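Postal votes, polling places and me: your questions answered

I've been clerking local elections in Flinwood for longer than I care to admit, and the same questions land in my inbox every time. So I've put my answers in one place. If yours isn't covered, write to me and I'll add it!

Do I need my poll card to vote?

No. It's handy (it tells you where to go and saves the person on the desk some hunting), but you can turn up without it. You do need photo ID, and yes, an old passport is fine as long as it still looks like you.

I've moved from Bangash Road to the other side of town. Do I have to register again?

You do, I'm afraid. We don't find out by ourselves. In October we sent out 747 reminder letters and a fair few came straight back marked "gone away".

Who is standing in Drirker ward?

Three people: Rhea Enriquez, Ehsan Mohmand and Babar Sethi. I can't tell you what any of them think about the bypass, so please stop asking me, and try their leaflets.

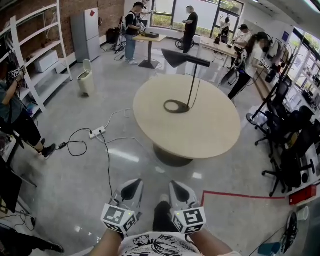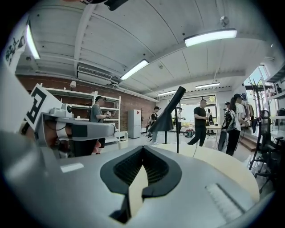
Can I ask for help at the polling station?

Of course you can. The presiding officer can read the paper out to you, or you can bring a companion who fills it in for you. If you'd like to sit down to vote, tell us when you come in. A round table like the pale one in the photos is pleasant for a chat, but a ballot has to be marked in private, so we'll show you to the low booth with a chair.

My postal vote is still on the kitchen worktop. Is it too late?

Not if you can get it to us by 10pm on polling day. Hand it to staff at a polling station and fill in the short form they give you. Please don't push it through the council letterbox, it won't be counted. Last time we had to turn away 27 that way and I hated every one of them.

When will we know the result?

Counting starts once the last box is in, and Daniyal Mengal reads out the figures when the agents are happy. If it's close there may be a recount. One year the gap was eight votes and I got home at breakfast time.

Recent pages
Sobia Janjua on her first term as a councillor
Bus route 23: what the council agreed
Hiruma Park gates, your letters
How to speak at a planning meeting
Ward boundary changes, the short version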